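Prikton predraft rankings: does anyone buy the vertical numbers?

hoopdregs
Jun 23, 2023
Duver Prep's combine sheet is up and they have Raju's top guard at a 42 inch vertical. In May the same kid was at 38. I'm supposed to believe four inches in a month?

zone_trap
Different device, different number. Zorkska camp uses the slap vanes and everybody gains there.

hoopdregs
Then don't print both in one column like they match.

leftcorner3
You guys are too hard on it. They tested 200 players in one gym. Scouts use it to sort, then they watch film.

zone_trap
Do they? He went from 425 on the Prikton list to the top 200 after one jump. Show me the film that did that.

benchmob_al
I paid for the full Prikton report. Almost 1000 names and the wingspans are all round numbers. Nobody's arms are that tidy.

leftcorner3
So the measuring is sloppy. Doesn't mean the kid can't play.

benchmob_al
Never said he can't.
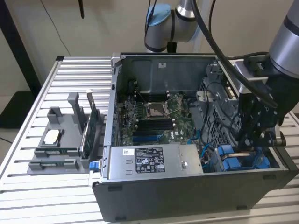
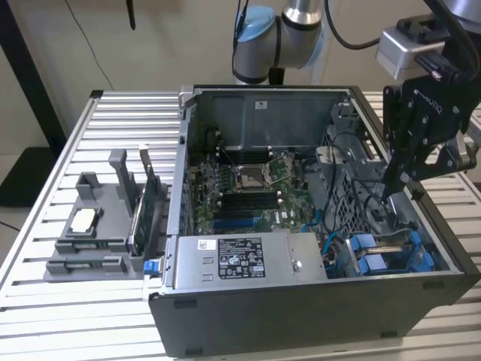
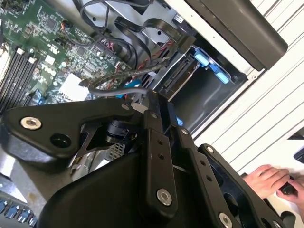 Wingspan is the one I'd throw out first, along with anything a coach phones in. A ranking with bad inputs is like the tower in all three of those — case open, guts showing, and in the first two you can see the CPU socket is empty. Looks like a lot of hardware until you check the part that does the thinking. I'll wait for the fall games.

hoopdregs
Fall games against who, though? Raju's schedule is soft.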